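1/ OK, thread time. I spent most of August trying to sew cloth napkins and placemats out of scraps, and I have opinions now. Mute me if you don't care about fabric, I won't be hurt.

2/ Background: my grandmother left behind more than 300 pieces of fabric. Bins of it. Quilting cotton, curtain ends, a few things I think used to be pajamas. My plan was to give it all away and then I opened the second bin and that was the end of that plan.

3/ First mistake was not washing anything. I cut a whole set of placemats from a green cotton, sewed them up, felt very proud, and then they came out of the dryer shaped like Ohio. Wash first. Hot water, hot dryer, get all the shrinking over with before you touch the scissors.

4/ Second mistake was the scissors. I'd been using the same pair I open mail with!! Bought a rotary cutter at the Venditetti shop downtown and I could have cried. Straight edges. On purpose.

5/ People keep asking what size. I cut napkins at 18 inches square and they finish at about 17. If your scrap is too small for that, make cocktail napkins, or coasters, or just a patch for the next thing. I have a shoebox labeled "too small" and I go in there constantly.

6/ Prints! I thought I was a solids person. I'm not a solids person. Give me the loudest pink and white swirl you've got, like somebody melted a candy store, and put it on a plain white cloth with a thin black grid. It shouldn't work and I love it. 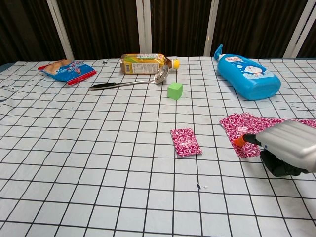

7/ Thread. I bought the cheap cones (2,000 yards for basically nothing) and they shed lint all over my machine. Switched to Dendberg cotton and the fuzz went way down. Not sponsored, I wish.

8/ Mitered corners took me a whole evening and a lot of muttering. What finally helped was pressing the fold lines BEFORE sewing – both folds, all four sides, then open it back up and you can see exactly where the corner goes. Every tutorial says this. I skipped that part in every tutorial.

9/ Also, your iron matters more than your machine. My machine is a hand-me-down Vusten with two working stitches, straight and "kind of zigzag." It's fine! But I was ironing on a towel on the kitchen counter and everything came out lumpy. Get a real board.

10/ Running total as of tonight: 37 napkins, one table runner I refuse to discuss, and a bread basket liner that my sister has already claimed.

11/ Somebody asked if it's cheaper than buying them. If you already have the fabric, sure. If you're buying new yardage, no way, the Mercado on my corner has a pack of plain ones for less than I paid for the rotary blades.

12/ Next up is bias tape, which scares me. I watched one video and had to go lie down. If you've got a method that doesn't involve burning your fingertips, please reply with it – I'll try anything once.

13/ Oh, and for everyone asking about the green placemats: they live under my houseplants now.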